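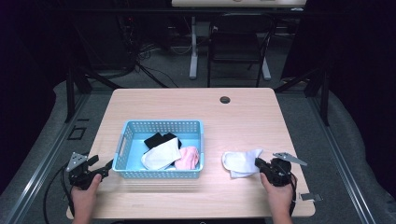
*Heike Dreßler — notes for the Hultthorpe workshop evening class, session 4 (December)*

Right, hand-held grippers. Last time we got as far as bolting the jaws together and I promised we'd do something with them that wasn't squeezing each other's pencils. So this session is socks. Bring your handout from session 3 as well, the wiring page is in there and I haven't repeated it.

## What we're making

A pair of grippers you hold in your hands, one left, one right, so that you can do a job yourself with robot fingers and keep a record of how you did it. The record is what the arm learns from later on. I've called my pair Wernora (the dog had that name first, but she doesn't mind sharing) and you'll see it scribbled on the drawings.

The parts that matter for this evening:

- **The fingers.** Short and stubby. I tried longer ones in the spring and they bent like anything as soon as I pinched something thick. Go short!
- **The handle.** You want your whole hand wrapped round it. If you find yourself holding it like a teacup, your wrist will be complaining within ten minutes, so pad it out with tape until it fills your palm.
- **The plate on top.** A flat metal triangle, and the two of them lean outwards, away from each other. When I had them both upright I kept clonking them together over the middle of the table.
- **The cable.** Let it hang off the side of the table in a lazy loop. Please don't tape it to your sleeve — I did, and stood up, and that was the end of a perfectly good connector.

## Setting up the table

Clear the top apart from the basket and whatever you're picking up. Basket on the left, loose things on the right, and leave yourself a decent stretch of bare wood between your hands. I like a basket with a low rim and holes in the sides, though a washing-up bowl will do for practice at home.

Dark curtains either side are well worth the bother if you've got a spare pair. The camera sees less clutter and so do you. Mine came off the old stage at the village hall and they still smell of it.

Mind your forearms, by the way. Roll your sleeves up past the elbow. A floppy cuff on the table looks an awful lot like laundry to a small computer.

## Why socks are such a pain

A wooden block is the same shape every time you meet it. A sock isn't. Drop the same white one on the table five times and you get five different socks, one with the end folded over, one in a ball, one stretched out like a slug. Then you put it in with the others and it drapes itself over its neighbour, and now the arm has to work out where one bit of cloth stops and the next begins.

Black cloth under white is fairly kind, as you get a nice sharp line between them. A pink sock bunched against the basket wall is harder, because there's hardly any room to get a finger down the side. Try that one last.

My advice for picking up:

1. Come in low, with the fingers pointing at the sock, nearly flat to the table.
2. Go for a fold if there is one. A ridge of cloth is much easier to grab than a flat bit.
3. Close slowly. Count "one, two" under your breath if it helps (it does help, I still do it).
4. Lift straight up before you go sideways, or you'll drag it across the rim.
5. Let go *over* the basket and open the jaws all the way. Half-open jaws hang on to the toe.

Keep the left hand in the game too. It's very tempting to park it and do everything right-handed, and then the recording has one busy gripper and one that's asleep. Use it to steady the basket, or to hold back what's already in there while you tuck the next thing beside it.

## How many goes do you need?

More than you'd like. My first proper set was 634 pick-ups and I did them over a fortnight with the radio on. For the class we'll each do 40, which takes about 2 hours with a tea break, and we'll pool them on the Rätsep drive. Name your files with your initials first, then the go number. If you fluff one, keep it and put an F on the end. Fluffed ones are useful, and I'd like to see how you fluffed it.

Change something between goes, too. Turn the sock round, shove it nearer the front, swap the colours over. If every go starts from the same crumple, the arm only learns that crumple.

## For next time

Have a look at your finger pads with a torch. If they've gone shiny, rough them up with a bit of sandpaper, fine grade, the stuff in the Cimesau tin by the sink. Jot down which pick-ups annoyed you most, we'll start with those. And bring odd socks, please, I'm running out.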